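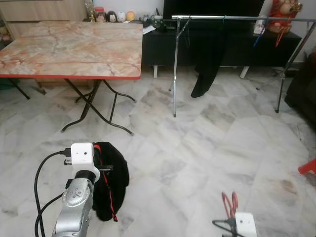
Percy Arango wrote in the comments on the first draft of this card that it should say, before anything else, what happens to the hours. If the arms take over part of the handling, he asked, does the shift get shorter, or does the same person simply get more tables to look after? The maintainers agreed that the question belongs at the top. The answer, as far as it is known, is given under Effects on Staff.

Summary

Runitz Household Handling is a set of recordings made for Mitari, a home services and garment care company. It covers two-arm work with cloth and small hand tools in furnished rooms. Release 2 contains 3032 recordings across 36 task types. The set is intended for training and testing handling systems that work beside employees, and for the planning of jobs in which such systems are used.

Contents

Each recording has a video file, the positions of both arms, the state of both grippers and a short written task label. Labels were written by the operators and checked by a second person. Where the two disagreed, both labels are kept, and the field label_status reads "open".

Task types fall under garment handling, tool handling and room tidying. Garment handling includes dark fabrics, which earlier releases covered poorly. Tool handling includes scissors with ring handles.

Rooms are furnished as people live in them. Floors, tables and drying racks differ from one recording to the next, and items that have no part in the task are left where they are.

Effects on Staff

The recordings were made by employees of Mitari's Nillside branch during paid hours. Before the project, these employees spent their full shifts on sorting, trimming and hanging. Operators now divide the day between the control station and the floor. Base pay has not changed. An operator allowance was added in September after talks led by Dayana Rivadeneyra.

Three points were raised by staff and remain open:

Operators report less strain in the shoulders and more in the eyes and neck. Sessions are limited to 36 minutes for this reason.
Employees who did not apply for operator training have received a larger share of the heavy loads. Anselmo Correa is reviewing the rota.
No commitment has been made on staffing levels after the pilot – the company has stated only that no position will be removed while it runs.

In reply to the question above: shifts have not become shorter. The number of tables assigned to each person has not increased either, and any change must be announced to staff in writing.

Limits of Use

The set must not be used to rate the speed or skill of individual operators. Operator names are not included, and session times are rounded to the hour. Small loose items are underrepresented, and results on thin knitwear should be treated with caution.

Access and Contact

A preview of 200 recordings is available on request. Requests for the full set are handled by Ieuan Beddoe. Corrections to labels should be sent to Jhonatan Montoya with the recording number in the subject line.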